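Sites > Rutherford building > Ground floor > Walk-round checks

Tue 28 January
By the front desk team, Provbridge
4 min read

Entrance lobby check, with comments

Done before the morning rush so excuse the shorthand. OK = fine, leave it. ACT = somebody needs to do something. WATCH = look again next time. Last full one was May, which is too long, noted.

1. Approach and outside step
OK. Gritted. Handrail firm both sides. One slab rocks a bit when you stand on the left corner, reported before, still rocks. WATCH.

2. Entrance mat
ACT. Back corner curling up again. Taped it down for now but tape is not a fix. Dader quoted for a new mat in the fall, can we please just say yes. Mat is 8 feet, the cheaper one they offered was shorter and wouldn't reach.

3. Glass doors
OK mostly. Both leaves open and close without catching. Closer on one side is slow, nearly 10 seconds to shut fully, lets the cold in but not a hazard. Glass clean, no chips or cracks found going round the edges by hand. Frame screws tight.
Comment: paper notices on the glass. Fire officer was ok with one, low down, not at eye level. Keep it to that. People keep adding flyers for lost gloves and so on, take them off when you see them. Old tape residue needs a scraper.

4. Sign over the doors
OK. Fixed on properly, no wobble. Dust.

5. Lights
OK. All on. One flickers when first switched on then settles. WATCH. Spare tubes are in the Ila cupboard, bottom shelf, behind the folding signs.

6. Bags and straps
ACT, and this is the one I want people to read. Bags on the lobby table are fine for a minute while somebody signs in. Straps are the problem. A strap over the edge at hip height will catch a coat button or a stroller handle, and then the whole bag comes down on somebody's foot. We had 2 of these in the accident book last year, both minor, both avoidable.

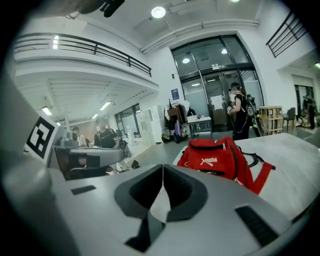

Item 6. Red Puma backpack on its side on the white table, webbing over the edge. Doors beyond.

What to do: bag goes fully on the table, straps tucked under or on top. Nothing hanging. If it's going to be there longer than sign-in, it goes on the hooks. Same for bags worn on the back in the doorway, ask people to step clear of the doors before they stop to look at a phone or a pass or whatever. Ask nicely. Most don't realize they're in the way.
Any bag with no owner near it: ask out loud once, then call the desk. Don't move it, dont open it.

7. Lobby table
OK. Doesn't rock. Top wiped. Edges checked for splinters and lifted trim, none. Legs have rubber feet, one is worn. Keep it where it is, it gives 54 inches to the wall and we need that for wheelchairs. It creeps over during the week becuase people lean on it. Push it back.

8. Walking route to the stairs
OK. Clear at time of check. Wet floor sign was stored on the route, moved to cupboard.

9. Extinguisher and call point
OK. Tag in date, pin in, nothing stacked in front. Call point cover intact.

10. First aid box
ACT. Short on small bandages and the scissors have walked off again. Tweezers still there. Reorder with the Dader stuff so it comes in one delivery.

11. Masks and hand gel
OK. Box of masks by the sign-in book over half full. Gel pump clogged, ran it under hot water, works. Drips on the floor under it, put a paper towel down. WATCH.

Carried over from last time
Slab outside, see 1.
Door closer, see 3. Rutherford maintenance have the ticket.
Label on the cupboard key still says "spare". It's not the spare. Fix.

Next check
Same route, same order please, easier to compare. Write the comments while you're standing there and not back at the desk. Sheets go in the blue folder.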